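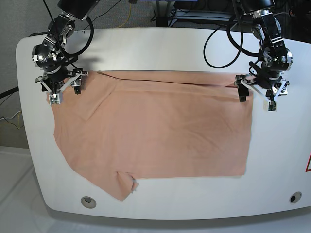 28/05/2018 -- folding notes, peach shirt

Picking up where I left off in February, when Dalia Lill and I had that long argument over whether a shirt fold starts at the shoulders or at the hem. I'm a shoulders person now, at least for the thin soft shirts. Dalia, if you read this, you can write your rebuttal underneath (in pencil please!).

Stuck with the peach one all session. It's a pain of a fabric, the color is so pale that half the creases don't show until you get your face down next to the table. The white top doesn't help with that, but I do like the rounded front edge, nothing snags on it when you pull cloth toward you.

What I'm after is the Nestus fold, the one Jahangir Chowdhury wrote up for the shelf bins. Top band doubled over first, then square up the right side, then the left, then the bottom comes up. Target is a packet 30 cm wide. His sheet makes it look like one smooth motion and it never is, at least when I do it.
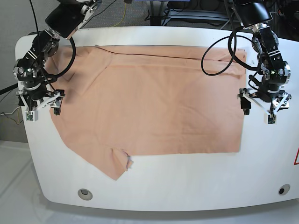 Reading time: 2 min

OK, the left side. The right edge comes out lovely and straight and the left one bulges, with a loose triangle of cloth hanging down at the bottom and its little corner turned back on itself. I went back through my old pages and I complained about the same flap twice before, so it's a habit of the fold and I should stop blaming the shirt.

Two ideas. One is to tuck the flap in before the top band gets doubled, so there's only one layer to fight with. The other (Jahangir's) is to leave it till the end and sweep it under with the last fold. His is quicker but I think it leaves a lump, and a lump at the bottom of a stack of these things makes the whole stack lean. We saw plenty of that with the Sukent order -- 900 shirts and every pile tipping the same way.

Also there's a diagonal wrinkle on the left that wants smoothing outward from the middle, never along the crease. 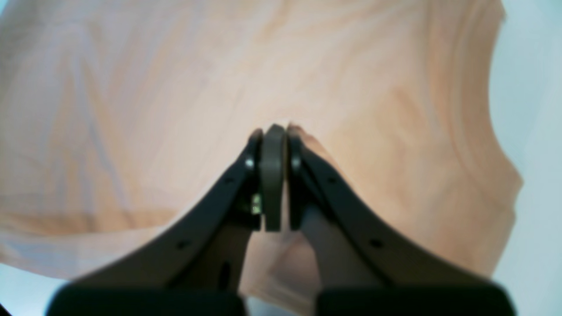
Pinching is the other half of it. Take too little cloth and it slips, take too much and you get a ridge with creases fanning out from it, and those have to be stroked flat again before the next fold. I'd like a rule for how much to take but so far it's all by feel, and it's different for the heavier Grurinero cotton, which forgives nearly anything.

To do: try flap-first on the peach shirt, then on a heavy one. Ask Dalia for the Nic Giolla folding card back, she's had it for ages. Wipe the table down before the dark shirts come out.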